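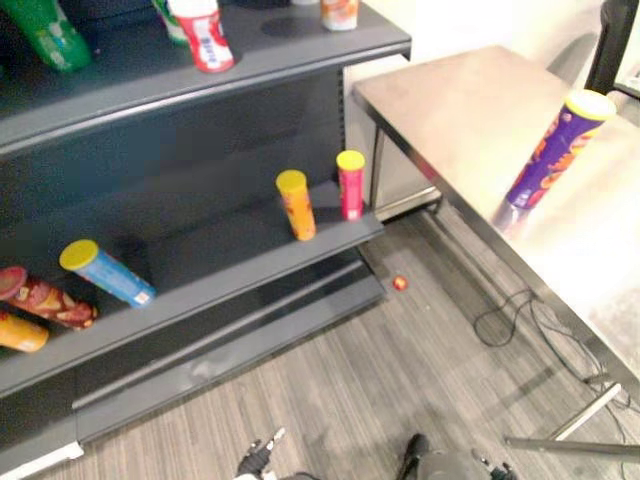
Galleries > Rooms and Corners > The Snack Corner at Brustgate

Filed under: shelves, small shops, getting organized

If you've been by Brustgate lately you'll know that the snack corner has been on our minds for a good long while, and I'm so pleased to finally have a page for it. It started in June with Eirlys Craddock standing in the doorway with a tape measure, saying that a room of 196 square feet ought to be able to hold a proper set of shelves and still leave space for people to stop and chat. She was right, as she usually is about rooms, although it took the rest of us a while to come around (I had my heart set on a long counter and a row of baskets, and I did go on about it).

The shelving is dark gray metal, with thick rounded lips along the front that I've grown very fond of. We paid 200 dollars for it from a shop that was closing down over in Plurnell, and Maximiliano Lozano drove it back in 2 trips with the back doors of his van tied shut. The slotted holes in the upright mean the shelves can go up or down a notch whenever we change our minds, and we do change our minds. Mererid Landeg would like the middle one lower. Karabo would like everybody to leave it alone until fall!

I promised a word on the snack tubes, the ones with the yellow lids. They're the cheerfulest thing in the whole corner – light blue, orange, a pinkish red – and they're also the hardest to keep tidy. Stand one up and it looks lovely near the end of the shelf. Let a few of them lie on their sides, though, and the shelf takes on a very lived-in look, which some of us mind more than others. Elin Lewis likes to put the upright ones at the right-hand end and work back from there, and if you're ever helping out in the afternoon that's as good a way as any.

Up above is where the odds and ends go. The red and white can is near the front with a small green container just behind it, and there's a green bottle over at the left that really belongs with drinks, if we ever settle on where drinks are. We've been meaning to settle that since the day the shelves came in. Karabo has drawn a plan on the back of an envelope and I've now lost the envelope, so if you find it, please bring it back to me and we'll say no more.

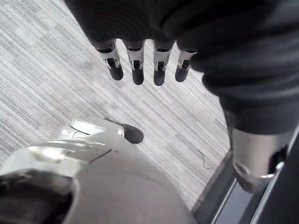 The carpet was the other big conversation. Eirlys wanted it kept because it makes the room so much quieter, and anybody who has heard a can roll across a hard floor early in the morning will understand her point of view. Mererid thought crumbs. We talked it over at some length, with tea, and the carpet won, and Mererid very generously gave us her old sweeper to go with it. It lives behind the door and gets a turn at closing time.

While I'm on the subject of floors, please do mind the base of the shelves when you're sweeping. The kick plate down there is gray too and it's easy to bump it with your shoe when you're reaching in for something at the back.

Karabo Mokoena is putting together the label holders next. He has 13 of them in a box from Srithong and thinks they'll clip straight onto the front lips, though I have my doubts, the lips being as round as they are. We'll try one on the middle shelf first and see how it looks. Elin has offered to do the lettering, and if you've ever had a birthday card from her you'll know we're in good hands.

Snack corner open mornings until 11. Come in by the side door, the front one sticks.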